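I have been carrying on about pickled beetroot to anyone who'll stand still, so it's probably time I wrote it all down and gave my family a rest. It started with a market stall, a bag that was far too heavy for the walk home, and a recipe card in handwriting so small I had to take a photo and zoom in on it.
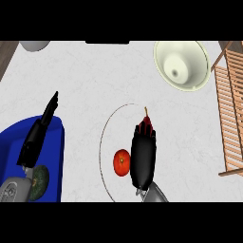 Sestow, November

I should say up front that I grew up on the tinned stuff. Sliced, sweet, straight onto a burger, pink stain spreading through the bun (I still love it and I won't hear a word against it). But I'd never thought of beetroot as something you could get excited about until I stopped at Lena Brzozowska's stall at the morning market and she handed me a slice of hers on the end of a fork. It was sharp and earthy and had caraway in it, and something warm at the back that I couldn't pick. Horseradish! I bought two jars and had finished one by the time I'd put the rest of the shopping away.

So I went back and asked how she did it, fully expecting to be told it was a family secret. She wrote it out for me on the spot, between customers.

Her method is to roast first. I'd always boiled mine, and I'm a complete convert now. Scrub them, leave the tails on and a bit of the stalk, wrap them in foil with a splash of water and put them in a moderate oven until a skewer slides in. Small ones take an hour, the big ones can take nearly two. Let them cool in the foil and the skins rub off with your thumbs. Wear an apron. I didn't, and my grey jumper is now a gardening jumper.

For the brine I use equal parts cider vinegar and water, a good spoonful of salt, a bit less sugar than you think you want, caraway, peppercorns and a bay leaf. Lena's card says "sugar, to your character", which I've decided means a heaped tablespoon. Fresh horseradish goes into the jar in thin strips, and then the hot brine goes over the lot. Mine live in the fridge and I try to leave them a week before opening. My record so far is four days.

The variety matters more than I expected. The one Lena grows is called Femora, a long one with very deep colour and hardly any of the pale rings you get in some of the round types. I tried the same recipe with a bunch from the supermarket and it was perfectly nice, but the flavour was flatter and the brine went a sort of washed-out pink. With the Femora it goes almost black. You can hold the jar up to the window and barely see the light through it.

Naturally I then wanted to grow my own – we have one decent bed along the back fence, and it's been sulking under old silverbeet since winter. Rhodri Prosser from the allotments over at Stastley gave me an envelope of seed and a fairly stern talk about thinning. He sows a short row every few weeks so they don't all come at once, and he soaks the seed overnight beforehand. He also told me each seed is really a little cluster, so even if you space them beautifully you'll get several seedlings shoving each other about. I have been out there with nail scissors, feeling like a villain. The thinnings are delicious in a salad, though, so it isn't a total tragedy.

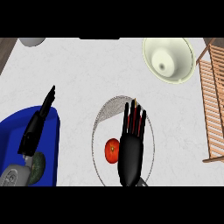

Marble-look benchtop, big blue bin on the left.

A few things I've done with the pickles so far, in case you end up with as many jars as I have. Chopped through warm potatoes with dill and a big spoon of sour cream. On rye toast under a soft egg. Grated into a cheese toastie, which my daughter calls disgusting and then asks for again. And the leftover brine makes a ripper salad dressing with a bit of olive oil and mustard – please don't tip it down the sink!

The leaves are worth keeping as well if yours come with them. I wash them about three times because they hold on to so much grit, then cook them quickly with garlic and squeeze half a lemon over. Treat them like spinach and eat them the same day, as they go limp by the next morning.

Next on my list is a fermented version, with no vinegar at all, just salt and water and patience. Rhodri swears by it and drinks a small glass of the liquid before breakfast. I've got the crock out of the shed and washed it, and I'm off to Lena's stall first thing for more beetroot. If any of you have made it before, please tell me how salty you go, and whether I should be putting garlic in.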